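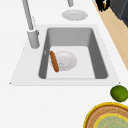
Morning, everyone. I'm Ayana Weldu, and for the next while I'm going to talk about Grolari, a kitchen simulation package that wants your money before your robot has touched a single fork. Huamán sells it as a subscription. You get simulated kitchens, a pile of food and dishes to scatter around in them, and a gripper to go and collect it all. The pitch is that you can train and test pick-and-place in software and save your hardware for later. I've had it since January. Most of my time has gone into one family of tasks, the sink ones, where there's a white dish down in the basin with something brown and sausage-shaped lying across it, and a lime out on the counter minding its own business. If you've ever had a roommate, you already know the problem domain.

(Wait for laugh. Move on if there isn't one.)

Why the sink? Because a flat table flatters everybody. Every vendor demo I've sat through in this building had a flat table in it. A basin has walls. Your arm has to come in from above, your fingers have to open inside a box, and the approach your planner was so proud of may now run through the side of the sink. Parviz Rahimi on our team calls it the honesty pit. I've asked him to stop.

What you get for the base price. There are 40 kitchen layouts and 400 objects. The brochure says "endless variety," and I'd like to point out that 400 is a number with an end. Still, it's a decent set, with enough oddly shaped food to embarrass a grasp planner trained on cubes. You can swap dishes, move the faucet and shift the whole camera setup from a plain text file. I like the text file. I'd take a text file over a dashboard any day of the week, and Grolari gives you both, so Evdokia can have her dashboard.

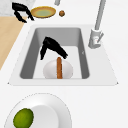 The next thing people ask me is whether the contact physics are any good. Mostly. Round things are where I'd spend your trial period. Smooth, rounded objects close to a basin wall gave us more trouble than anything else in the package, and the default friction settings are optimistic. We had grasps scored as successes that I wouldn't trust to carry a grape across a room. Turn the friction down before you believe any score, and then run your whole set again. Huamán's support desk told us the same thing on our second call. It would have been nice on our first.

(If someone asks about liquids: no liquids. The faucets are furniture. There's a fluids add-on on the price list and I haven't bought it.)

Comparison, quickly. We also looked at Bitby, which is cheaper and looks it. Setup took Marina Karras an afternoon, and she enjoyed herself, but the kitchens all come without a sink you can put anything in. Illitz has the best rendering of the three by a wide margin. The marble is gorgeous. It also took more than 8 hours to finish a batch that Grolari got through over lunch, so you'd better really want that marble.

Licensing. Read the seat terms before you sign. A "seat" in Grolari is a machine, so the old desktop under Ifigeneia's desk counts as a colleague. We found this out from an invoice. The export tool, which writes your runs out in a format other software can read, is in the higher tier, and you'll want it by week two. Budget for the higher tier now and be in a better mood later.

(Check time. If short, skip to the recommendation.)

Documentation is good for setup, thin for scoring, and silent on how to write your own task. Evdokia Kourkoulas worked that part out by reading the sample tasks and changing one line at a time. Her notes are on our shared drive, and I'll give the address to anybody who comes up afterward.

Recommendation: take the trial, start with the sink, leave the flat tables alone until the end. If your planner can get an arm in and out of that basin with the friction turned down, buy a seat. If it can't, Grolari has saved you some dishes.

Questions. Parviz will take the ones on physics, and I'll take the ones on the invoice.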